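Urkura Brings Crypto Checkout to Small Online Stores with Seok 

Urkura is delighted to announce Seok, a payment plugin that lets small online shops take Bitcoin, stablecoins and a handful of other coins right beside the card button their customers already know.

We started building Seok after a long run of conversations with shop owners who liked the idea of digital coins but felt nervous about prices that move between breakfast and lunch. With Seok, the amount is locked for 12 minutes at checkout, and the store can choose to be paid out in dollars, in coins or in a mix of the two. 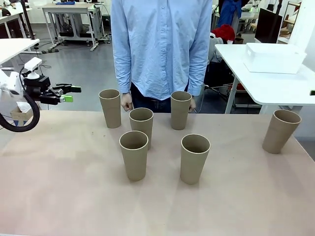

A test version has been running since March with 191 merchants, and we are grateful to every one of them for their patience – and for their very long emails, which we read with great pleasure. 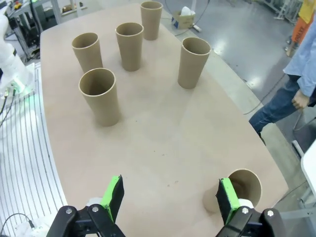

Paper cups on a tabletop.

Seok works with the Ison shopping cart from day one, and support for Mirine storefronts will follow in December. Setup takes a store login, a payout account and a few clicks, and refunds are handled from the same order page as any other sale.

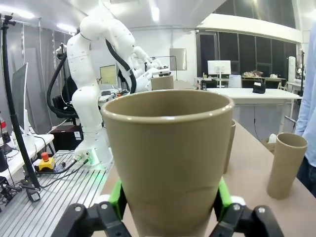

The plugin is free to install. Stores pay a flat fee on each completed sale, with no monthly charge and no minimum, and our help desk answers in eight languages.

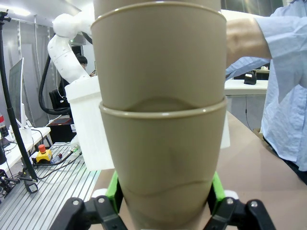
Merchants who would like to join can sign up on the Urkura website, where they will also find the setup guide and the full list of supported coins.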